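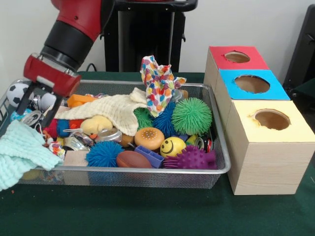

Photo: Palesa Mabaso

Fewer toys out, and other things I have learned from the toy library

Several of you wrote after the spring newsletter to ask whether I really meant it when I said we put two thirds of our children's toys in the loft. I did mean it! And as I only gave it a sentence last time, squeezed in between the jumble sale and the plea for egg boxes, I promised I would come back to it properly in June. So make yourself a cup of tea, because I do go on a bit once I get started on this.

It began with the move from Ulton. We had been in the old flat for years and when we came to pack it up I discovered that we owned more toys than all our other belongings put together, or that was how it felt at midnight with the tape running out. There were boxes in the airing cupboard. There was a bag of wooden animals behind the boiler. Our youngest was three at the time and I don't believe she had touched more than a handful of it since Christmas. She had one saucepan and a set of measuring spoons that she carried everywhere, and the rest of it just lay about being trodden on.

When we got to Clarkgate the van was late and then the second van was later still, so for the first fortnight the children had one basket of things between them and that was their lot. A couple of balls, some bricks, a doll with no shoes, a tin bus that had been my brother's. I had braced myself for a dreadful fortnight and it was lovely. They played for whole mornings. The bus went up and down the stairs carrying bricks, then it was a hospital, then it was in prison for some reason (I never got to the bottom of that). When the remaining boxes turned up I looked at them sitting in the hall and simply could not bring myself to open them.

I told this story to Karabo Zwane at the toy library, rather thinking I had made a great discovery, and she laughed so much she had to put her glasses down. She has been lending toys to families here since long before we arrived, first from the back of her own car and later from the two rooms in Moodley Street, and she has heard it from every parent who ever had a burst pipe or a lost suitcase. Her own rule is one basket for each room the children play in, and when the basket is full, something goes out before anything comes in. She is quite strict about the size of the basket too. If you can't lift it with one arm while holding a baby in the other, it is too big.

Now, I should say that I failed at this the first time. I went at it like a spring clean, put nearly everything away in one afternoon while the children were at their gran's, and there was uproar. I had put away the saucepan. I had thought, you see, that it wasn't a toy. So my first piece of advice is to spend a few days watching before you touch a thing, and write down what gets picked up. You will be surprised by your own list. Ours had the saucepan on it, a torch, the cardboard tube from a roll of carpet, and a shape sorter that I could have sworn they had outgrown.

After that it goes more easily. I sort what's left into boxes, mixing things up a bit so that each has something to build with, something to roll or throw, a few people or creatures, and something that makes a noise (sorry, but they do need it). The boxes go in the loft with a letter on the side. Every three weeks or so, when the squabbling starts to have a bored sound to it, I bring down a fresh box and take the tired things up. The children treat it like a birthday. My son once greeted a plastic stegosaurus with the words "I thought you had died", and slept with it for a week.

People ask what to keep out all the time and I can only tell you what works for us. Balls stay. Whatever else is going on in a child's life, they seem to want a ball, and a small soft one can be thrown indoors without my having to leap up and rescue the lamp. Bricks stay. The bear stays, naturally, and he isn't in the basket in any case as he has his own chair. Jigsaws come and go, as do the train tracks, which take up so much floor that I'm glad to see the back of them every so often.

On baskets, I have strong feelings, as those of you who sat next to me at the summer lunch will know. I like something open, without a lid, low enough for a small child to see into. Lids get shut on fingers and they also mean that whatever is inside is forgotten. Wicker looks very nice but it sheds, and our dog eats it. Wire mesh is what I have come round to, because you can see through the sides and there are fewer wails of "it's not in there" when it is plainly in there. Do run your hand along the rim and the corners before you buy, and if there is any sharp end at all, leave it in the shop. I have also used a washing-up bowl, and it was perfectly good.

Cleaning is the other thing Karabo is asked about more than anything else. For hard plastic the library uses warm water and ordinary washing-up liquid with an old toothbrush for the crevices, then a rinse and a night on a towel. Wooden things get a damp cloth only, and never a soak, or the paint lifts and the joints swell. Soft toys go through the machine in a pillowcase with the end tied. Anything with a squeaker she squeezes out over the sink several times, and if what comes out isn't clear then I'm afraid it goes in the bin. Bath toys with a hole in the bottom she won't take at all any more, so please don't be hurt if yours are handed back.

For those who haven't been, the library has 554 toys on its books at the moment, which sounds a great deal until you see the shelves after the Easter holidays. You can borrow 2 at a time for three weeks, and if the thing you want is out, there's a pencil on a string and a sheet to put your name on. The marble run from Trurkeck Primary is by far the most wanted and I have been waiting for it since February. Missing marbles are forgiven. Missing board game dice are also forgiven, but you may get a look.

Palesa Mabaso is there in the mornings from half past nine and she is a marvel with a loose wheel or a battery door that won't shut. If you have toys to pass on she would be glad of building sets, dressing-up clothes with working fastenings, and anything suitable for under-twos. She has enough jigsaws. She asked me to put that in twice, so: she has enough jigsaws, please, unless you have counted the pieces yourself.

I meant to say something about rotating books as well, which we do in much the same way with a box on the landing, but I have gone well over my space again and the crossword has to fit somewhere. Do write and tell me how you get on, and if anybody has a carpet tube going spare, ours has finally gone soft in the middle and there are two children here who would be very grateful for another.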